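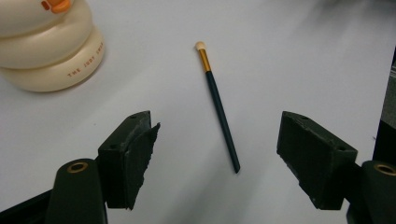 Print this page | E-mail this entry

Tuesday, and the subtitles are due at four. I have been a translator long enough to know that "due at four" means somebody at Plunari will open the file the following morning, but I have never had the nerve to test it. The job is a training film for people who sell cosmetics behind a counter, 22 minutes of it, Dutch into English, and the woman on screen has seven different words for putting powder on a face. English has "dab," "pat," and a long silence. By ten I had a makeup brush with a dark handle and a gold-colored collar out on the white table, on the theory that if I looked at the thing itself the verb would come. It didn't, but I did learn that the metal part is called a ferrule, a word I can't use because it won't fit on the line and no viewer would thank me for it.

The line is the trouble. Bosman, who are the agency in the middle and take their cut for forwarding e-mails, want no more than two lines on screen at once and would prefer one. The presenter talks like a tap left on. She says a sentence of thirty words, takes no breath, and is already holding up the next product. So I cut. I cut "as I was telling you before," I cut "and this is very important," I cut a whole story about her aunt in Antwerp which was the best thing in the film. Anyone who speaks both languages will watch it and think I nodded off.

Lunch was toast at the desk. Then a message from Bosman asking whether I had used the client's glossary. What glossary? It arrived ten minutes later, 317 entries, put together by a person with strong feelings about capital letters. "Glow" is to be left as "Glow." "Soft" may not be used within two words of "skin." There is an entry for "and."

I went through the file from the top.
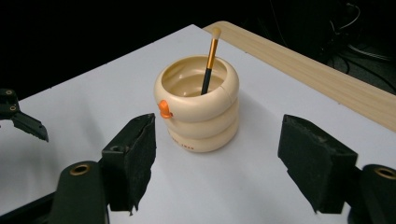

The glossary wanted "complexion" in every place where I had written "face," and "complexion" is four letters of meaning in a ten-letter coat. Every time I put it in, something else had to come out. By two o'clock the presenter had stopped sounding like a cheerful woman from Ghent and begun to sound like the leaflet in a box of pills. I put her back in a few spots where I thought they wouldn't look. There is now one "lovely" at the very end and I will defend it if asked.

Phone call in the middle of all this from Bestomix, the dubbing people in Neltmont, about the cartoon I did for them in June. They are recording at last and the badger can't say "particularly." Could I find him another word? I offered "mostly." They tried it while I held on, and I heard a grown man say "mostly" in a badger voice, over and over, with growing despair. We settled on "very." I didn't charge for it, and then spent a while wondering why I hadn't charged for it.

Sent the subtitles at 3:51. Got an automatic reply telling me my message was important.

Invoiced 200 for the extra glossary work, changed it to 150, had a cup of tea, changed it back. Bosman pay at the end of the month after the month after, so there is plenty of time for me to regret it.

Evening: tried to read a novel in translation for pleasure and got as far as page 4, where a character "made a face of circumstances." I know exactly what the French was. I lay there rewriting it until the light went out of the window, and came up with "looked suitably grave," which I still don't like. Tomorrow the washing machine manual.

Print this page | E-mail this entry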